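Bench diary, Tuesday, October 22, 2024

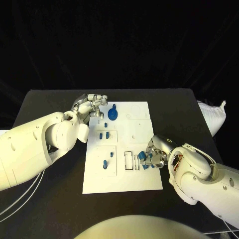 A long day at the bench, and I have only now sat down with a cup of tea and my boots off, so forgive the handwriting when I come to type this up. I promised myself back in February that I would keep the diary going properly for the two-armed machine, and for a while I did, and then the summer arrived and the entries shrank to things like "right wrist again" and "see yesterday". So this is me making amends.

I was in early, before the heating had come on, and did what I always do first, which is nothing much at all. I like to walk round the cell with the power off and just look at it. I ran my hand along the cables on the table to see that they hadn't crept under the board (they do creep, a little every day, like ivy), straightened the black drape where it had sagged, and gave the table top a wipe with a damp cloth and then a dry one. The drape was the best thing we ever bought for this cell. Before it went up we had the window and the corridor behind the table, and every time somebody went past in a bright jumper the cameras got in a muddle about where the parts were. Now it's all as dark as a theatre and the white board shows up beautifully.

The board itself is the Trelville one, the second they've made for us, and I'm still very fond of it. The first had sharp little edges round the slots and chewed the bottoms of the pegs to bits. With this one they eased the edges and the blue parts slide in as sweetly as you like, provided the board is sitting where the machine thinks it is sitting, and there of course hangs the whole of my morning. When I ran the first cycle the left hand came down to the big round knob and stopped short, with the fingers curled nicely over nothing. It was off by so little that if you stood at the wrong side of the table you'd have sworn it was fine.

I blamed the hand. I always blame the hand! I had the fingers opening and closing for the best part of an hour, watching each joint in turn and listening for the dry little click that means one of the tendons wants seeing to, and every one of them behaved perfectly. Then I put the steel rule against the board and found it had turned on the table, only by a whisker, with one corner nearer to me than it ought to be. I must have leant on it last night when I was packing up. I squared it to the far edge of the table, tightened it down, taught the corner points again from scratch, and the left hand went straight to the knob as though it had never been in any doubt. An hour of my life, that was, and I knew perfectly well the rule was in the drawer.

Note to self, and I'm putting it on a line of its own so that I find it again:

Check the board with the rule BEFORE touching the hands.

After that I turned to the right arm, which I'd been putting off. I've wanted to look in on the wiring where the housing is open, the orange bundle, ever since the Vivetti controller began grumbling about the temperature at that joint. I did it with the power off and the arm resting on a folded towel, using the small torch and the dentist's mirror. There was no rubbing that I could find and no bare copper where there shouldn't be any, but one of the ties had been pulled so tight that it had bitten into the sleeve, and I'm nearly certain I was the one who pulled it. I snipped it off, put on a looser one with a bit of felt beneath it, and moved the elbow through its whole swing by hand a few times to watch how the bundle lay. Much happier. The grumbling may be something else entirely, so I've left the logging on overnight and we'll see.

While I was there I nipped up the screws on the shell. 5 of them took a touch of the driver, all on the right arm, and I've put paint marks on those so that I'll know if they wander again. I cleaned the fingertips on both hands as well, with the Clindard wipes and not the cheap ones, which leave a film that makes the pegs slippery.

The afternoon was all grip settings. The right hand is perfectly steady with the rounded blue piece, but I'd had the squeeze set too high for months and it was wearing shiny patches on the plastic. I brought it down a step at a time, 7 steps in the end, until it dropped the piece, and then went two back up. It's a lovely gentle hold now. I ran the cycle over and over with a sandwich in one hand and the stop button near the other, and the counter stood at 653 when I finally switched off. The next proper service falls due at 2000, so there's a good while yet, though I'd like to order the wrist grease from Gyamfi this week. They were dreadfully slow last time and I ended up scraping out the bottom of the tin with a lolly stick.

For tomorrow: read the temperature log before doing anything else, find a better home for the cables than loose across the table, and try the tall peg with the lighter grip, which I didn't get round to. I also need to buy more felt. And milk, we're out of milk.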